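Cushion count falls at Conodach show flats

Print this page
E-mail this to a friend

Visitors to the Conodach show flats will soon have somewhere to sit. Lettings firm Trovley, which looks after the 27 flats, has told its staff that no sofa may carry more than three cushions from September.

The rule follows a spring in which some sofas were found with 9, and one viewer spent his whole appointment standing up.

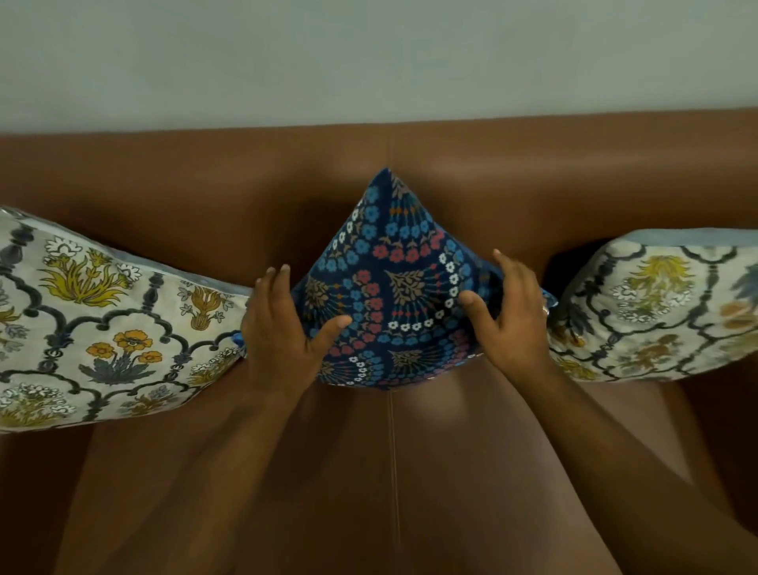
Plumping is still allowed, as is mixing patterns – the firm's guidance runs to 7 pages and is surprisingly relaxed about florals. It takes a harder line on the karate chop to the top of a cushion, now limited to "one, and gently".

"People want to picture themselves living there," said Manon Bouchard, who dresses the flats. "They can't do that if they've got nowhere to put the cushions."

The surplus, 200 in all, will be sold at the Magbanua hall next month. Buyers are asked to bring their own bags. Large ones.

Print this page | E-mail this to a friend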